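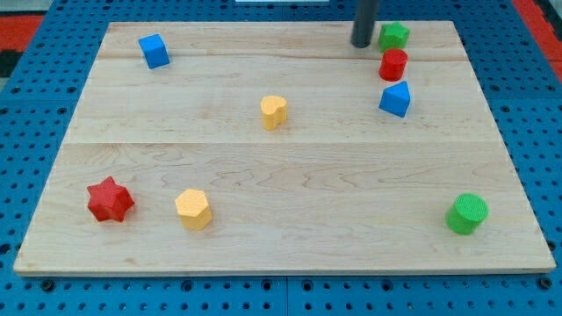
Rusari to Ship Shape Block Set With Maple Play Board in September

JAVONDEN, 2 Jan 2021 - Rusari will add a set of small colored blocks and a matching maple board to its preschool line this year. The set is called Simiyu and goes on sale in September through toy stores and school supply dealers.

Simiyu is meant for children age 3 and up. The blocks are solid pieces in simple geometric shapes, each in a single color, with a matte surface that has a slight texture. The blue cube is the piece Rusari has used in most of its early samples, and it will also appear on the box.

The board is light maple, made from joined planks. Rusari does not stain the wood or sort it for an even look, so the wavy grain, the small dark knots and the seams between planks stay visible. Color runs from pale cream to honey, and no two boards will match exactly. Retailers who ordered from the company's older painted line should note this when setting up store displays.

The board has no printed pattern, slots or raised edge. Children can spread the blocks out, push them into groups or line them up along a seam. A folded sheet in the box suggests a few sorting and matching activities for teachers and parents. The sheet has pictures only, so the same version will go to all markets.

The board lies flat on a table or floor. It should not be used upright.

Care is simple. Wipe the board with a damp cloth and dry it right away. Do not soak it or put it in a dishwasher. The blocks can be washed by hand in warm water with mild soap.

Price and availability

The Simiyu set, with blocks and board, will sell for $29. Replacement blocks will be sold separately, in mixed bags only. Boards will not be sold on their own in the first year.

A classroom pack will be offered to schools and child care centers for $194. It comes in a lidded storage bin. Schools that order 100 packs or more should contact the sales office for freight terms before placing the order.

Skeltier will handle distribution and returns. Dealers with a current Skeltier account do not need to open a new one. Orders placed through the old Rusari order form will still be accepted, but they may take longer to confirm.

About Rusari

Rusari makes wooden and plastic play materials for homes, preschools and the early grades. Its office and finishing shop are in Javonden. Sample requests and trade questions should be sent in writing to the Rusari sales office.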